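4.2 Changes in the daily work

Before the Culport site began with automation, the staff at Trurnik packed office supplies by hand for the whole shift. Now a part of them records demonstrations with hand-held grippers, and the Veser arm repeats the simple picks at night. We interviewed 65 workers. Most of them said that the new task is lighter for the back, but it asks for more attention. An older packer told us that she misses talking during the work, as one demonstration must be done without a pause. The target of 200 demonstrations per shift was felt as too high, and in June it was lowered to 108. Small objects on a cloth, such as the stapler in Figure 3, were named often as tiring to the wrist. 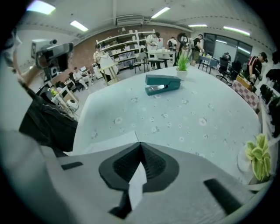
Figure 3. Hand-held gripper at a table with a stapler and two potted plants. Other people are in the same room.

4.3 Pay and training

Recording is paid at the same rate as packing. The training takes one morning and is given by Rocha.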